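Work and Automation, Week 2 handout: The robot behind the counter 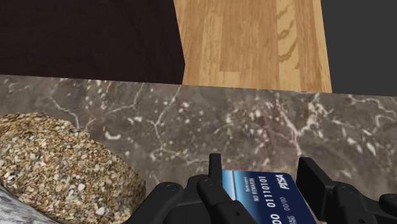
Okay, so last week we did the big history stuff, and this week I want to get down to one workplace and stay there. It's the front counter at Tanoli, a lunch place I've been visiting since April (yes, I eat there too, I'm only human). The owners want an arm that can take over some of the handling jobs at the counter, and the software people at Prudenari test each job in simulation before anybody bolts anything down. Passing a payment card back to a customer is one of those jobs. Look at how the gripper has the blue card, upright and on a lean, with a finger on either side. A cashier does that without a thought, a few hundred times a week, usually while asking if you want a lid. To a machine it's a thin, slippery thing that has to be held firmly enough not to fall and offered in a way a person can take. I also love that the card says NO REWARDS across the top. Keep that phrase in your head when we get to wages!

Now, what changes for the people? Management told me the arm would "free up" the cashiers. I want you to get suspicious every time you hear that verb. Free up for what? At Tanoli the answer I got in April was "more time with customers." The answer I got in July was "restocking." Those are very different jobs, and one of them is a lot harder on your back.

Some numbers from my field notes, which you'll need for the worksheet. Over one week the counter took 1,702 orders. Of those, 602 were paid with a card that got handed across to the cashier, and the rest were tapped, paid in cash or ordered ahead. So before we even talk about how good the arm is, work out what share of orders it would touch. Then ask why the owners picked this task first. (I have a theory and I'll share it in class, but I'd like to hear yours before I spoil it.)

Terms for this week

Task: one piece of work, like returning a card.
Job: the bundle of tasks a person gets paid for.
Residual work: whatever is left over after the machine takes its share. Clearing a jam, explaining the thing to a confused customer, wiping it down at closing. It almost never shows up in the job description, so watch for it in the Kumier reading.

The Kumier reading is a case from a parts warehouse, and it's long, sorry. You can skip the section on shift software. Don't skip the interviews! There's a packer who describes how she used to chat with the person at the next station, and then the conveyor layout changed and the next station was 30 feet away. I think about that one a lot. Her pay stayed the same and her workload on paper went down, and she still asked for a transfer.

For Thursday

Write up to 700 words on a job you've had yourself. Break it into tasks, pick the one you'd hand to a machine first, and then tell me what your coworkers would say about your choice. Babysitting counts. So does helping at your uncle's garage.

If you can't get the reading to open, there's a paper copy in the Nina Room next to the printer. Please put it back when you're done.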